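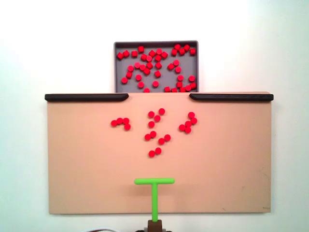 Lyle Pennington
Get the reservation agreement back before you ask about anything else. Our Hutchins Court contract let the developer keep 2% if we walked after day 18, and the sales office never brought it up. They were busy with the coffee machine.

Original post, 6 May 2022, by murkesine
We put a deposit on a two-bedroom at Plundedska Towers, off plan. Completion was January, then "spring," and now the letter says "in due course." The brochure has a rooftop pool in it. The site has a hole in it. Can we pull out and get the deposit back, or are we stuck until they feel like building?

pumcombe_renter
depends on your contract

Dora
Look for two things: the completion date and the "long stop" date. The first is a hope, the second is the one with teeth. Ours was 27 months after signing, and once it passed we could cancel in writing and get the deposit back with interest. It took them 20 days to pay and four phone calls to remember who we were.

Also find out who is holding the money. If it's in escrow, fine. If it went straight to the developer, see a lawyer this week — your own, and not the one the sales office recommends. Ours recommended a very nice man who shared their parking lot.

Don't sign any "revised schedule" in the meantime. It resets the clock.

murkesine
Found it, page 31, under "Landscaping." Thanks.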